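Bimanual planner: arms freeze when grippers get close over the middle of the table

Forum > Software > Motion planning and control
11 replies

fandance_dev
Two arms mounted facing each other, one shared table between them. We run a learned policy that puts out joint targets in chunks, and a collision filter sits between the policy and the joint controllers. The filter is the part giving me trouble. When both end effectors work near the center line it rejects the chunk, both arms hold position, the policy sees nearly the same observation and puts out nearly the same chunk, and it gets rejected again. Last batch was 274 episodes and 96 of them ended in a timeout that way.

Filter padding is 20 mm on every link. Has anyone solved this without turning the filter off?

pridik
Turn the filter off.

More seriously, 20 mm on the gripper links is too much for tabletop work. Keep it on the forearms and drop it to 5 on the fingers.

lennox_r
Disagree with changing padding first. What is your calibration error between the two bases? If the transform between them is off by 8 mm then 5 mm padding means contact. Measure that before you touch anything.

fandance_dev
Touched the two fingertips together at several points on the table. Worst error was 6 mm, out at the far corner. In the middle it is under 3.

lennox_r
Then you can go to 10 on the fingers. I would not go to 5.

pridik
With 3 mm error in the middle, 5 is fine in the middle. Make the padding depend on where the gripper is. It's a lookup, not a research project.

lennox_r
It is one more lookup that goes stale when somebody bumps a mount. We did it at Kestville for a while and took it out in August. Every recalibration meant redoing the table, and people skipped it.

gridsearch40
The padding is a side issue. The real bug is that a rejected chunk leaves you in the same state. Whatever the threshold is, you will hit it sometime and lock up. You need a fallback. Ours is simple: on reject, scale the chunk in time for one arm only, so one waits and the other clears out. Pick the arm with the shorter remaining path. If that gets rejected too, back both off along the last 10 executed steps and query the policy again.

fandance_dev
Does backing off take you out of the training distribution? All our demos are teleop and nobody backs up in them.

gridsearch40
Sometimes. Retracing steps you just executed is usually safe, since the observations are close to ones the policy already handled. Going to a fixed home pose mid-task was much worse for us.

fandance_dev
Tried both changes. Fingers at 10 mm, plus the one-arm time scaling. No back-off yet. Left the forearms at 20. Timeouts are much rarer, but I still get a hold in layouts like the one below, with the board and the cup in the back row.

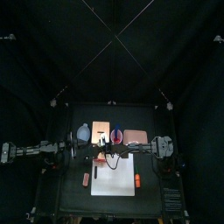

Both grippers close together over the middle, with the copper-colored board under the left one.

pridik
How is the cable on the right arm modeled? It hangs down well below the gripper there.

fandance_dev
It isn't modeled. The filter only knows about the links.

lennox_r
So the filter rejects on links that have room and ignores the one thing that can snag. I would add a capsule under the wrist for the cable before any more tuning. Make it fat and let it overlap the table.

pridik
A fat capsule there will bring all the timeouts back. Clip the cable up along the forearm and leave the model alone.

gridsearch40
Clip the cable, agreed. Also log which link pair triggers each reject. We found that 131 of our rejects came from one pair, a wrist housing against the other arm's finger, and the collision mesh for that housing was a bounding box left over from the first import. Swapping in a convex hull fixed most of it.

fandance_dev
I was only logging pass or fail. Added the pair names and reran on the saved chunks. 979 rejects, and most are left wrist against right gripper. The left wrist mesh is a box. Replacing it now and will post numbers with the back-off step added.

lennox_r
Post the fingertip check again too, after you clip the cable. Pulling on the wrist can shift your zero.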